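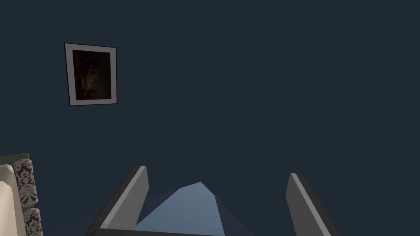
Week 4 handout: Evaluating a simulated gripper package

The product we are assessing this week is the Wibisono simulation kit, sold by Diteteck as a teaching and prototyping package for mobile manipulators. You will use it in the lab for three weeks and then write a recommendation on whether the Clilldale campus should renew the licence. The wrist view is the one you will work from most of the time. It gives you the two grey fingers, the blue palm between them and whatever part of the room the arm is pointed at, which with an upward tilt may be little more than a navy wall and one framed picture. Get used to reading the gripper state from this view before you open the numerical panel.

What is in the package

The kit has a room renderer, a parallel gripper model, a set of furnished interiors and a Python interface. The licence covers 41 interiors. A further set is sold separately under the name Wokthorpe and we do not have it, so please ignore the chapters of the manual that refer to it. The seat price quoted to us is $579 per year, with a minimum of ten seats. Support is by email only.

There is no hardware in this unit. Marks are for the evaluation and the reasoning behind it.

Terms used in this unit

Aperture: the distance between the inner faces of the fingers, measured at the tips.
Palm offset: the distance from the palm surface to the object when the grasp is commanded.
Episode: one run from reset to either a successful lift or a timeout. The default timeout is 200 steps.
Blank view: a wrist image in which no graspable object appears. Furniture and wall decorations do not count as graspable.

Blank views

Students tend to skip this section and then lose marks on question two of the report. A wrist camera moves with the arm, so it spends a good part of each episode looking at nothing useful. A plain, evenly lit wall is the hard case. It has no texture, so feature matching returns very little, and a controller that relies on it will drift. A picture on the wall helps to a degree, as its pale border against a dark wall gives strong edges, but four corners on a single flat object are a thin basis for a pose estimate. A patterned cushion at the side of the view may supply more features than the whole of the wall, and a curved surface is harder to use than a flat one.

When you assess the kit, record how its built-in controller behaves when it meets a blank view. The manual says it will hold position and request a new target. In our January trial it did so in most interiors, but in several it kept tilting upward until the joint limit stopped it. Diteteck has acknowledged the fault and a patch is promised. Check your version number before you report it as a defect.

Rendering quality

Do not mark the kit down for plain surfaces alone. The palm is a low-polygon shape with visible facets, and the shading is soft with no strong cast shadows on the wall. For grasp planning this is adequate. For training a vision model that is meant to transfer to a real arm it is a weakness, and your report should say which of the two uses you are judging. Lighting can be varied through the interface, although the three presets are close to one another and you may need to set values by hand.

Lab procedure

1. Load the interior assigned to your bench and reset the arm.
2. Open the gripper fully and save one wrist view.
3. Run the supplied grasp script without changes. Save the log.
4. Repeat with the lighting set to the lowest preset.
5. Tilt the wrist up until you have a blank view, then run the script from that pose. Note the step at which the controller requests a new target, if it does.
6. Close the session properly. An open session holds a seat and the next group will be locked out.

Log files can reach 3000 lines. Submit the summary only — the marker will ask for the full log if it is needed.

Report

Your report should be four to six pages and addressed to a buyer who knows robotics but has not used this package. Cover cost per seat, quality of the interiors, behaviour on blank views, and documentation. State a recommendation: renew, renew with conditions, or let the licence lapse. A conditional recommendation must list the conditions.

Reading before the next lab: manual chapters 2 and 5, and the licence terms. Chapter 3 is optional.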